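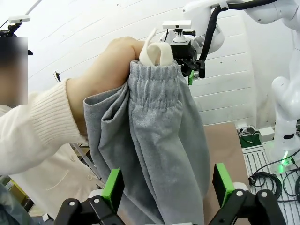 The voter file people over in Bestusdale think my duplicate check is too strict, and that we're going to throw out real sign-ups along with the bad ones. Fair enough, so I spent most of 2020-05-05 on it.

We have 3687 petition lines typed in for the Benjelloun exploratory run. Need 2000 good ones by July, would love 4000 in hand before anybody files. The old rule matched on last name plus street, and of course that kills every father and son in the same house!
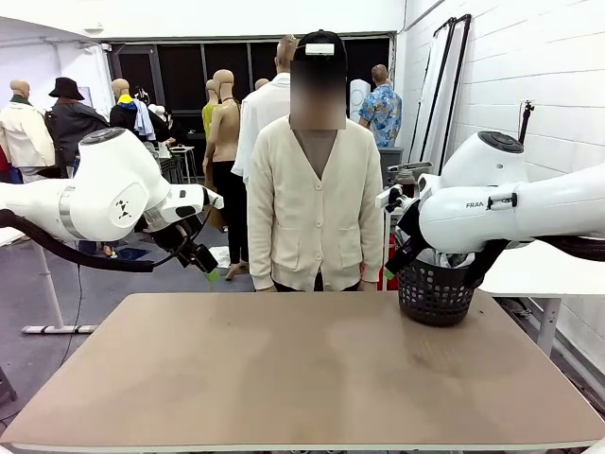 Left and right arms, basket on the table.

Switched to full name plus birth year – much better. It still trips on apartment numbers (Plametti exports them in their own column, Drendura glues them onto the street, grr). I pulled more than 8 sheets by hand to compare and the new rule agreed with me on all but one, where I can't read the handwriting anyway.

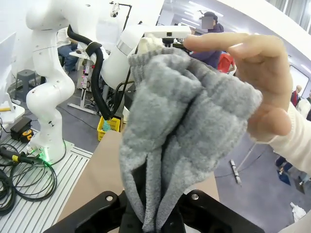 Gray sock in the gripper, hand at right.

Still to do: rerun the county split, and ask if a PO box counts as an address. I say no, the form says nothing. Old rule is saved in the same folder – please don't delete it yet.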